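Stenell Arm Control 3.6
Section 6: Setting up the plug insertion skill

Before you start, finish the hand-eye calibration in Section 5 and check that the licence for the perception module is active.

CAUTION: The strip used for teaching may be live. Keep fingers and loose tools clear of the sockets, and keep the pendant's stop button within reach.

6.1 Registering the power strip

1. Lay the strip on the table with its sockets facing up. It doesn't need to be square to the table edge.
2. Jog the arm to the pose saved as STRIP_VIEW.
3. In the Perception tab, choose New Object, then Socket Row.
4. Enter the number of sockets and press Detect.
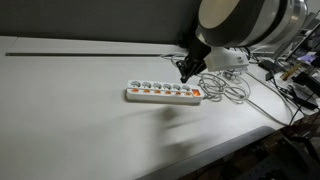

Figure 6-1. Six-socket strip with switches lit, gripper above the table.

5. Check that a green ring sits over each socket in the camera view. Drag any ring that is off centre.
6. Press Save. The socket nearest the ring marked 1 becomes the origin of the strip frame.

Note: Lit switches can show up as false sockets if exposure is set too high. Lower it until the colour of the switches is no longer washed out, then run Detect again. The Clarinberg test cell uses an exposure of 35.

6.2 Tuning the insertion

1. Open Planning, select the strip and set Target to socket 1.
2. Set the approach height. Leave Cable Clearance switched on — the planner then treats the plug's cable as an obstacle when it picks a wrist angle.
3. Set Search Pattern to Spiral and Max Attempts to 3.
4. Press Run at Low Speed and hold the enable switch.

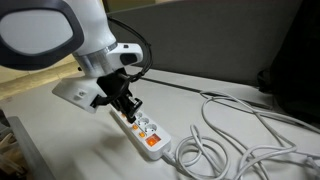
5. Open the force log when the run ends. A good insertion shows a short rise on Z, then a steady hold. A sawtooth trace means the pins are catching on the rim, so reduce the spiral step and repeat.
6. Save the settings as a skill. Names can't include spaces.

Note: If the planner stops with error 597, no wrist angle satisfies the clearance setting. Move the strip closer to the base or reroute the cable. Don't switch clearance off to get past the error.

CAUTION: The saved strip frame is not updated if the strip gets bumped. Run Detect again after any contact — including a failed insertion.

Revised 12 March 2026 by Ynyr Owen, Stesport. Gripper offsets are listed in Section 7.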